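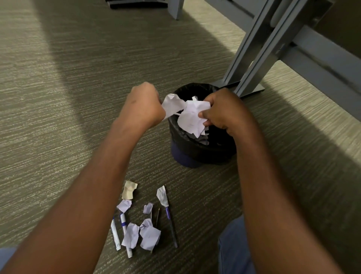

Desk bins and loose paper: project report

Group: Onholm (room group). Written up by Rhonda Penner

What we wanted to find out

Whether people in the Skulham study room throw away paper that should have gone in recycling, and whether it's the bins' fault. Our guess before starting was yes and yes. Small bin right by the desk, recycling box out on the landing by the stairs. Most people won't get up for one sheet.

Where and how

Study room on the second floor. Carpet, metal-framed desks, a little round bin on the floor next to a desk leg. Black liner, folded over the rim. We picked 3 desks and named them after the labels on the group folders, so Okia, Moussa and Onholm. Same check every evening at 6pm, Sunday left out as the building is shut.

Steps each time:

Tip the paper out onto the carpet by the desk.
Pull out anything that isn't paper and leave it in the liner.
Sort what's left into clean and not clean (food, tea, glue).
Weigh the clean paper on the kitchen scales and write it down straight away.
Clear up. Hands are fine for the paper, press the last bits down or they spring back out over the rim.

That last one sounds obvious but crumpled A4 takes up loads of space. Two balled up sheets and the mouth of a bin this size is nearly blocked, even with hardly any weight in it. We wrote "full" in the log on the first evening for a bin that wasn't really full at all. After that we pressed the paper down before deciding.

Results

18 checks altogether. Clean paper total came to 3,000 g. Okia was the heaviest desk most evenings, it's next to the printer so no suprise. Moussa was mostly food wrappers and we nearly dropped it. Onholm in between.

Nearly all the clean paper was scrunched up. Flat sheets were rare. We think people scrunch a sheet to show they've finished with it, then it goes to whatever is nearest. Can't prove that from weights though.

Also a fair bit ends up on the floor near the bins. We hadn't planned for this. Decided to include floor paper if it was within arms reach of the bin, and put an F beside it in the log.

Problems

Scales only go up in 5 g steps, bad for small amounts.
One evening's liner got changed before we arrived. Check redone the next day.
Paper with tea on. We argued about it. In the end any stain = not clean.
People knew we were doing it by the second week and may of been tidier than normal.

What we'd change

Put a flat tray on each desk for used sheets, then run the same checks again and compare. A tray should stop some of the scrunching, and a flat sheet can be used on the back. Also a bigger bin for Okia, or move the printer.

Would start the log with a proper rule for floor paper from day one. Ours begins on the third evening so the early numbers are probly a bit low.

Log sheets are in the folder, Moussa pages are out of order, sorry.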